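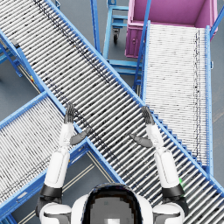 ## Is it still worth returning bottles in Tutholm?

**marrowfield** · August 30, 2026

Good evening to all. I moved to Tutholm in spring and I am still learning how the bottle deposit works. In my country every shop which sells a drink must take the empty bottle back. Here I understand that only the bigger shops must do it, and the small ones may send you away with your bag.

Yesterday I carried 24 plastic bottles to Fülöp near the station. They accepted 9 and refused the rest. The lady at the till was polite, but she could only tell me that "the label must be readable". Some of my labels were wrinkled, I admit. But the bar code was complete on all of them, I checked at home under the lamp.

So what do you do with your bottles? And is there a place where one can complain?

---

**oldgasworks**

The rule is in the Civilico leaflet, the one you get with the water bill. The code has to be readable and the bottle must keep its shape. If you press the air out to save space in the bag, you lose the deposit. I learned this with a full sack from my daughter's birthday.

For complaints there is a paper form at the town office, first floor. Expect to wait.

---

**pikkel**

Sorry, I don't agree with the first part. I always crush mine a little and Fülöp takes them. It depends who stands at the counter. After the lunch hour they are much more relaxed.

For me the real problem is the opening time. Returns close 60 minutes before the shop. Who comes home from work early enough for this?

---

**marrowfield**

Thank you both. I did not crush any, so it must be the labels. I found that the residents' magazine has written on this subject before, so I copy the part here. It is the only clear text I could find.

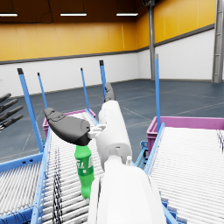
*Plilance*, issue 24, page 9

> Bottles are accepted with the cap on or off. A label which is torn is no reason for refusal, provided that the code can be read. Shops may limit a single return at busy times, but they must then display a notice at the entrance.

I saw no notice at the entrance. Of course I may have missed it — there were many posters for the October fair.

---

**oldgasworks**

That issue is old. The rules were changed after it, and I believe the notice can now be inside, at the counter. Please look in the newer leaflet before you quarrel with anyone.

---

**tin_lantern**

I will be the unpopular one. I stopped returning and put everything in the yellow bin. The deposit is so small that I spend more on the bus. The plastic is recycled in both cases, so what is the harm?

---

**pikkel**

The harm is that the bottles in the yellow bin are mixed with yoghurt pots and wet paper. Clean bottles can become bottles again. From the mixed bin you get garden chairs, if you are lucky. Also you are giving your money away!

---

**tin_lantern**

I like garden chairs. But fine, I did not know about the mixing. If someone from my street wants my bottles, they can have them, I will leave the bag by the gate.

---

**marrowfield**

I went to the town office this morning and I want to write down what I heard, for the next newcomer.

oldgasworks was right, the notice may be inside. But the part about torn labels has not changed. The clerk showed me the new leaflet and the sentence is almost word for word the same. If a shop refuses, you may ask for a refusal slip, and with the slip you can be paid at the Civilico desk.
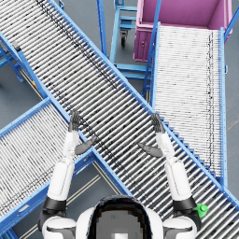 The slip must be asked for on the same day. I did not have one, so my 15 bottles are still in the hall and I will carry them back to Fülöp — after lunch, as pikkel advises. The clerk also told me that you can bring only 2 bags per visit to the desk, and that glass is handled by another window, the one beside the stairs.

---

**oldgasworks**

I stand corrected on the labels. The slip I had never heard of. Do they have it at the small Fülöp too, or only at the station?

---

**marrowfield**

I asked only about the station one. I can look on my way and write it here.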